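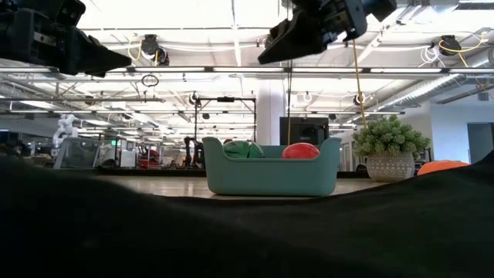 Figure 4. Bimanual transfer task, with both grippers raised over the bin. Two balls are in the bin, and the plant stands to its right.

Home Articles Current Volume For Authors Search Sign in

5. Failure analysis

5.1 Unplanned downward motion during transfer

Of the 400 transfer episodes attempted with the Grustemia controller, 302 ended normally. The rest were stopped by the operator, by the controller, or by a grip that did not hold. Most of these stops were ordinary and are covered in Section 5.3. This section deals with one kind of failure that we consider a safety matter: a short downward motion of one arm after the operator has released the enable pedal.

The task is the one shown in Figure 4. The operator uses one arm to pick a ball from the bin, passes it to the other arm above the bin, and lets the second arm put it back. The balls differ in surface and in how they sit against the wall of the bin, so the approach angle changes from one episode to the next. The plant was left in place in all episodes. It limits how far the right arm can swing outward at low height, and operators learned to lift before moving sideways.

The fault was first noticed during the handover phase. The operator had released the pedal to change her grip on the controls. Both arms should have held position. The left arm did. The right arm moved down, touched the rim of the bin, and pushed it along the table before the force limit tripped. No one was near the table and nothing was broken. The event was logged as a contact stop, the same label used when a finger brushes the bin during a normal pick, and it was not looked at again until a second operator reported the same thing.

We then went back through the logs for the whole study. The contact stop label turned out to cover two different events. In the first, contact happens while the pedal is down and the arm is following a command. In the second, contact happens after the pedal has come up. The second kind should not be possible if the hold state works as designed. It was found in seven episodes, all with the right arm.

5.2 Cause

The arms receive position targets from the Soveck interface. When the pedal is released, the interface sends a hold message and stops sending targets. Each arm is then supposed to take its present measured position as the new target and stay there. A small buffer sits between the interface and each arm to smooth out uneven message timing.

In the right arm, the hold message and the buffer were handled by separate processes. If the hold message arrived while the buffer still held unplayed targets, the arm first entered the hold state and then left it to play the remaining targets. With a well-behaved network the buffer was almost empty when the pedal came up, and the leftover motion was too small to see. When messages arrived late and in a bunch, the buffer could hold up to 300 ms of motion. If the operator had been lowering the arm quickly just before the release, this was enough to bring a finger down onto the rim.

The left arm ran an older build in which the buffer was cleared on hold. The two arms had been updated at different times, and the version check at startup compared only the major version number, so the mismatch raised no warning. Our setup notes state that both arms ran the same software. They were wrong.

We were able to reproduce the fault on purpose. The bin and plant were taken off the table and the arms were run in free space with a delay added to the right arm's messages. With a delay of 40 ms or less we saw no motion after release. Longer delays produced it on some trials but not on others, depending on how fast the arm was moving when the pedal came up. Swapping the two software builds moved the fault to the left arm, which rules out a mechanical cause such as a slipping brake or a worn joint.

Two other explanations were checked and dropped. One was that the operator's foot had bounced on the pedal, giving a second short enable signal. The pedal signal is recorded separately from the arm state, and in all seven episodes it shows one clean release. The other was gravity sag from a wrong payload value. Sag would be slow and would always point down, while in the free-space trials the arm also moved sideways and upward, following the last path the operator had given it.

5.2.1 Why it was missed

The force limit did its job in each case, and this partly hid the fault. An arm that stops on contact looks much the same in a summary table whatever made it move. The pedal state was in the log but was not part of the stop record, so a reader had to line up two files to see that the pedal was up. The operators also tended to blame themselves. Three of the seven episodes carry a note such as "came down too fast" or "my mistake, let go late."

The acceptance test used at Toledo did include a pedal release, but only with the arm standing still. A buffer full of identical targets produces no motion when it is played out – the test would have passed with the fault present, and it did.

5.2.2 Changes made

The buffer on both arms is now cleared before the hold state is confirmed, and any target with a time stamp earlier than the hold message is thrown away. The startup check compares the full build number and refuses to enable the arms if they differ. The stop record now includes the pedal state and the time since the last pedal change. The acceptance test includes a release at full permitted speed in each direction, with and without added delay.

We also changed a working rule. Until the fix was in place, operators treated a released pedal as safe for reaching into the workspace to put a dropped ball back in the bin. This was allowed by our written procedure. It should not have been. Reaching in now requires the protective stop, and the procedure was revised to say so on 01/05/2020. The fault could have produced a moving arm within reach of a hand, and we count this as the most serious finding of the study even though no injury took place.

The seven episodes are kept in the results as failures. They were not rerun. Montserrat Salcedo reviewed the logs for this section and assigned the final labels; the earlier labels are kept beside them in the Dokell archive so that the two can be compared.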